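[mosstead-walkers] Re: Spring route, river path or old rail bed?

In reply to the message from the list member in Plistgate, sent in March:

> I looked at the river path from Plistgate to Mosstead this morning and I don't think we can
> use it for the spring walk. The boards past the second gate are gone and the bank has
> slipped next to them. There is a way around through the field but it was under water when
> I was there.
>
> Could we do the old rail bed instead? I know people complained last year that it was dull.
> It is 7 miles end to end if you start at the Cikemeck water tower, and it is flat the
> whole way. My other worry is parking. The lot at the tower is small and the feed store
> doesn't want cars out front before noon.
>
> Also, does anyone know if the Vieira bakery is still opening the side window for walkers?
> I would rather not promise people coffee again and not have it.

I'm for the rail bed. I walked it from the tower as far as the cut and back, and it is in better shape than it was in the fall. The county put down new gravel on the stretch behind the lumber yard. There is still a soft place just before the first bridge where the ditch backs up, but you can keep to the left side and stay on firm ground.

The first bridge is fine. The second one has a loose rail on the upstream side. I tied some orange tape on it and called the county road office, and they said it was already on their list. Whoever leads should stop the group there and have people cross on the other side.

On it being dull: I think most of the complaint was about the last part, where you are between two fences and can't see anything but the backs of sheds. We can skip that. If we leave the rail bed at the grain elevator and take the farm road down to the creek, it comes out at the Mosstead ball field. The distance is nearly the same. There is one short hill, and the road is wide enough for a stroller. I asked at the farm and they don't mind a group going through as long as dogs are on a leash and we shut the gate behind us. They have calves in that pasture until summer.

Parking. The church across from the tower has said yes to us before, but somebody has to ask each time, and it can't be the same day as their plant sale. I can call them this week. If they say no, I would turn the whole walk around and start from the ball field, where there is plenty of room, and shuttle drivers back at the end. It went all right with 3 cars the last time we did a shuttle. The bad part was waiting for the slow end of the group, so let's send the first drivers as soon as they finish.

Bakery: the side window is open again, mornings only. They close it at 11. If we start at 8:30 from the tower, the front of the group will make it and the back will not. Could we put the coffee stop at the start? It means people drive through Vieira on the way in, but most of them do anyway.

One more thing, the map. The one on the sign at the tower is wrong. It shows the elevator on the north side of the tracks and has the creek going under the wrong bridge. Please use the sheet we printed two years ago and write the farm road in by hand. I have a stack of 200 left over from the first printing and I'll bring them. Those are the ones with the typo in the phone number, so cross that out too.

The insurance form still has to go in before we post the date. The blank one in the list archive is old. Ask the town office for the new one, which is a single page and wants an estimate of how far people will be from a road.

If there are no objections by the end of the week I'll call the church and then write up the notice.
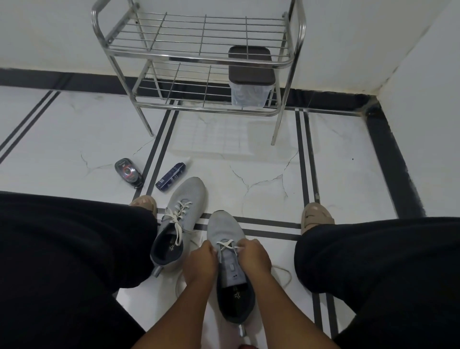 Reading time: 3 min

P.S. A couple of people wrote to me off list about shoes. Boots aren't needed on the rail bed. Knit sneakers with laces will do on the gravel if it has been dry, but they let water in at the soft place, so bring spare socks. Tie your laces before we set off from the tower, because there is no good place to sit down until the first bridge.

_______________________________________________
mosstead-walkers mailing list
Replies go to the whole list. To leave, send a blank message with "unsubscribe" in the subject line.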